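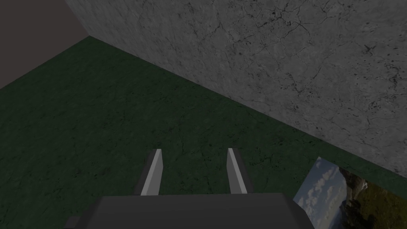
An open gripper in front of the green floor and the stone wall, in one of our simulated rooms.

About Sultano

Sultano makes planning and perception software for robot arms, and we make nearly all of it in simulation first. Rocío Núñez and Lionel Bailly started the company in Stokcombe with 2 desks, a borrowed server and a motion planner that Lionel had been rewriting, on and off, for the better part of seven years (he is still rewriting it, bless him, and it keeps getting better).

Our main product is called Gaillard. It takes what a wrist camera sees, works out where the hand is and what is near it, and plans a path that the arm can follow without bumping into things. Before a new version goes out to customers it has to get through 1000 rooms, each with its own walls, floors, lighting and odds and ends. Carmela Rivas looks after the rooms, and she has a real fondness for awkward ones – cracked stone, dim corners, a landscape picture lying where a camera might take it for the outdoors.

Trustis, our replay tool, came along later, when Régis Bodin got tired of reading log files and wanted to see what the planner had been thinking at each step. We built it for ourselves, then a customer asked for it, and then quite a few did! It now ships with every Gaillard license, along with a 40-page guide that Benoît Texier wrote and will happily talk you through on the phone.

We are still a small team, and we like it that way. If you write to us, one of the people named on this page will write back, usually before lunch if your note reaches us by 9 in the morning. Visitors are welcome in Stokcombe too, and January is a good quiet month for it.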